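Staltness Rebound Goal, 7-foot

We've been building rebounders at the Motstead shop for a good while now, and this is the one we all end up kicking at during lunch. The Staltness is a full-size training rebounder for soccer players who want more touches without needing a partner on the other end. Hit it low and the ball comes back along the ground. Hit it high and you get a looping return you can bring down on your chest or volley straight back (great fun, and harder than it sounds!).

The frame
Powder-coated steel tube, 7 feet wide, weighing 17 pounds with the net on. One adult can carry it across a field. The legs fold flat and lock with a pin on each side, and the angle adjusts from nearly upright to a steep lean. Most people leave it in the middle setting for passing work and tip it back for headers and keeper drills.

The net
The net is the part we're proudest of. Nele Bauerfeind went through a long string of knots and cords before she settled on the Belhaj weave, a tight square mesh with a bit of give at the edges, so a ball that lands near the frame still comes back at a decent pace. It hooks on with elastic loops all the way around. Swap a loop out when it frays and keep going. Our test net took 2,210 shots from the edge of the box before we changed the first one.

Drills to start with
Alina Radu coaches an under-12 side and wrote the drill card that comes in the carton. Her favorite is the two-touch turn: pass in, open your body, take the return across you with the back foot, pass in again from the new side. Start close and back up as it gets easier. There's a first-time finishing drill on the reverse that Reinhold Hagedorn swears is only for show-offs, and he does it every day.

Goalkeepers, try standing side-on with the net tipped back and a teammate shooting past you into it. You get deflections from angles you can't guess.

What's in the carton
Frame in four sections, net, spare loops, ground pegs for grass, rubber feet for turf and indoor floors, drill card, carry bag. No tools needed for assembly.

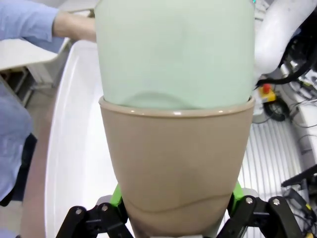
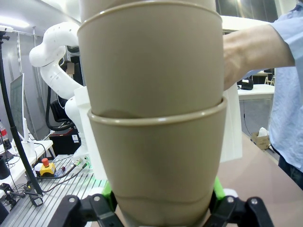

Spare parts
Nets, loops, pins and pegs are all sold separately and fit every Staltness frame, including the older gray ones. The Nasudex target sheet (four corner pockets, clips over the net) fits too. For parts questions ask for Jana Hellwig, and have the number from the left leg handy.

Motstead Training Equipment | Contact us | © Motstead, all rights reserved | Back to top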